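Workshop Tips: When a Hand-Held Gripper Stops Gripping Evenly

The fault described on this page cost our bench most of an afternoon. The gripper closed normally in the air, then pushed small items sideways on the table and let a cup rotate in the jaws. Adalberto Macedo blamed the cable first and replaced it. The fault stayed. The cause was mechanical: one screw under a finger pad had backed out, and the pad was closing at a slight angle.

Start with the jaws open over a bare part of the table and no load. Look at the two pads from above. The tips should sit level with each other and the inner faces should be parallel when they meet. Then press each pad sideways with a thumb. Any click or movement means a loose screw or a cracked pad.

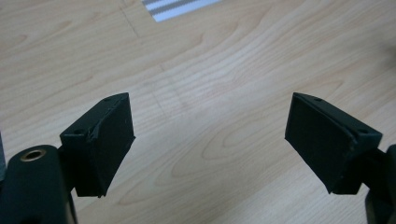

Jaws open over the bare tabletop. Each finger has two screw holes on its top face.

Printed pads chip at the edges. A small chip on an outside edge can be left alone. Replace the pad if the chip reaches the gripping face or a screw hole. Do not fill the hole with glue and drive the screw back in. We tried this on the old Troncoso unit and it held for 3 sessions, then let go with a full cup in the jaws.

To reset a loose pad:

Unplug the gripper before putting fingers between the jaws. A pinch from a powered jaw is the one injury in our log.
Remove both screws. Wipe the threads clean.
Seat the pad by hand and start both screws before tightening either.
Tighten in turns, a little on each side. Stop when the head is snug. One more quarter turn will split the print.
Close the jaws on a strip of paper and pull. The drag should feel the same at the tip and at the base.
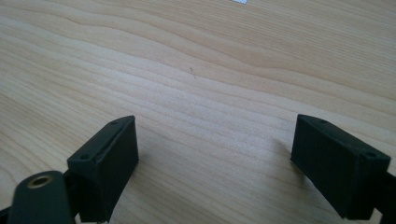
Check the pivot next. Play in the pivot looks the same as a loose pad from the operator's side, and new screws will not cure it. Hold the arm still and rock the finger. If the finger moves and the pad does not move on it, the wear is in the joint. Ours had none, but the Stesier unit did, and Valquíria Bittencourt replaced that arm complete.

Test on the table with light, unbreakable items before going back to cups and saucers. Enamel mugs are good for the second round — they survive a drop, and the handle shows at once if the mug has turned. Use 20 slow closes per gripper. Watch for a mug that shifts toward one side before the jaws have closed on it. China comes last.
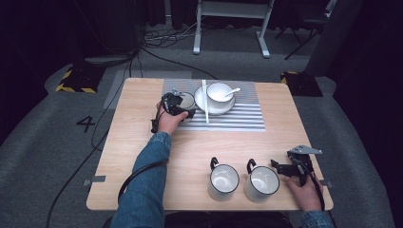

Cables need their own look before each run. Leave enough slack to reach the far edge of the table without lifting anything, and keep the loop off the working area. A cable that drags on the tabletop will pull the jaws off line and can pass for a pad fault, as it did in our case. Cables on the carpet should go to the side, clear of the operator's feet.

Write the date of the last tightening on the storage box. We recheck after 13 hours of use.

Comments

delden_bench: Same fault on ours, left finger only. The screw was fine but the hole had stripped. Is a longer screw safe?

Adalberto Macedo: Only if it does not bottom out. Measure the depth first. A new pad is the better repair.

Eline: The paper strip test found it in a minute. Mine dragged at the base and slid free at the tip.

troutlake: Do you use thread locker on these?

Adalberto Macedo: No. Some types attack plastic, and we have not tested any on this print.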